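Changing Desks After Eleven Years

3/14/20

We moved offices in October and I said I would write something about it once I had settled in. It took me longer than I planned.

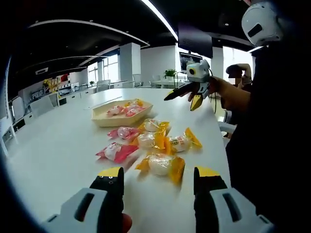 The old place was on the second floor of a building in Milldale, over a tile showroom. I had the same desk there the whole time. It faced a wall, which I liked, and it had a drawer that only opened if you lifted it first. The new office is in Mollton, in one of the low buildings past the rail crossing. My drive went from 20 minutes to a little over half an hour, depending on the trains.

The hardest part of the move was the paper. We were told to bring 2 boxes each and I had nine. I spent most of a week going through folders I hadn't opened in years. A lot of it was printed email. I found the manual for a fax machine that was gone before I started. I also found my own notes from my first month, and half of the questions in them I still couldn't answer.

I ended up with three boxes and put the third one in my car – it is still in the garage.

The new building is open plan. I was against that and said so at the time. After five months I would say it is fine in the morning and hard after lunch, when everybody is on the phone. I bought a pair of headphones and I wear them without anything playing. People leave you alone a bit more that way. If I have real reading to do I book the small room by the stairs, which is called Kornholm. All the rooms got names from a list somebody had. The big one is Goicoechea and visitors can't spell it, so we now send them the door number as well.

Some things are better. The heat works. The windows open. There is a path behind the parking lot that goes down to the creek and back, and I walk it most days before I eat. My old routine was to eat at the desk and keep working, and I didn't notice how bad that was until I stopped. I sleep better too, though that could be the new mattress.

What I miss is mostly small. The bakery across the street in Milldale had a seeded roll I haven't been able to replace. I miss knowing which light switch did what. The copier code at the old office was 3699 and I still type it into the new one at least once a week, then stand there waiting for it to do something.

I have put in for a desk on the north side, by the wall. One is supposed to come free this spring. If I get it I will bring the last box in from the garage and finally go through it. My guess is that most of it is printed email as well.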